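Running a Hand-Held Gripper Demo at an Open Day

Applies to: hand-held data collection grippers with soft fingertip pads and an onboard camera
Prepared by: Myrtle Brannigan, Gonholm demonstration group
Last revised: November

These steps cover a demonstration of the Zestberg hand-held gripper for visitors with no background in robotics. The procedure was written for the Gonholm open day and works in any room with a bench, two outlets and space for a short line.

What you need

One hand-held gripper, charged
One spare pair of fingertip pads
A laptop with the Tillman recorder installed
A memory card with at least 200 minutes of free recording time
A tray of soft and rigid objects no wider than the open jaw
Lint-free cloths and isopropyl alcohol
A printed recording notice, large type

Step 1. Post the notice

The camera on the gripper has a very wide lens. When the tool is tilted it picks up ceilings, doorways and anyone leaning over it. Post the notice at the entrance and again at the demo station. Turn on face blurring in the Tillman export settings before the first visitor arrives, and check one exported clip to confirm that it is on.

Step 2. Inspect the pads

Wipe both pads with alcohol and let them dry for 5 minutes. Look for tears at the base of the notch, where the two lobes meet. Replace a torn pad before the session. A pad that has only lost its matte finish can stay on.

Close the jaw slowly on an empty grip. The lobes should meet evenly along their length. If one side touches first, loosen the pad screw a quarter turn, reseat the pad and tighten again.

Step 3. Check the camera view

Start a preview in the recorder. Both fingertip areas should stay inside the view through the full travel of the jaw. Rotate the tool through every position a visitor is likely to try, including upside down, and watch the preview for glare. Ceiling fixtures are the usual source. If the exposure drops each time a lamp enters the view, lock it at the value measured on the work surface. 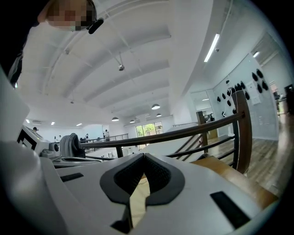
View from the gripper camera with the tool tilted up: fingertip pad in the foreground, ceiling lamps and stair rail behind.

A tilted view like this one is useful for teaching. It has light fixtures near and far, a handrail crossing the room and daylight through a glass door, and visitors can compare it with what they see from where they stand. Leave it on the laptop for a minute before moving on.

Step 4. Demonstrate one task

Pick a single task and keep it under 300 seconds. At Gonholm we move a sponge, a plastic cup and a wooden block from the tray to a marked square and back.

1. Hold the tool level above the tray and start recording.
2. Open the jaw fully before each approach.
3. Approach from directly above at a steady speed.
4. Close until the pads deform slightly, then lift.
5. Place the object, open, and retract straight up.
6. Stop recording before you start talking.

Explain that the recording stores video together with the jaw opening, and that a robot arm fitted with the same pads can be trained from many such recordings.

Step 5. Hand over the tool

Let each visitor attempt one object. Stand on the side opposite their dominant hand and keep the power cord clear. Most first attempts fail at step 2 of the task, with the jaw half closed on approach. Let the visitor finish, then play the clip back so they can find the error.

Keep a failed attempt if the visitor agrees. Label it "fail" in the recorder and leave it out of the training set.

Step 6. Close the session

Stop the recorder, wait for the write light to go off, and remove the card. Copy the files to the laptop and compare the clip count with the session log. Our last open day produced 258 clips, and two had been logged twice.

Clean the pads again and store the tool with the jaw open. Pads left compressed overnight take a set.

Troubleshooting

Preview freezes when the jaw closes: cable strain at the handle. Reroute the cable along the forearm.
Objects slip on lifting: dirty pads or a worn surface. Clean first, then replace.
Jaw opening reads zero at all positions: run the Gruvus calibration routine with the jaw fully open, then restart the recorder.
Faces not blurred in export: the setting resets after a software update. Turn it on again and export the session a second time.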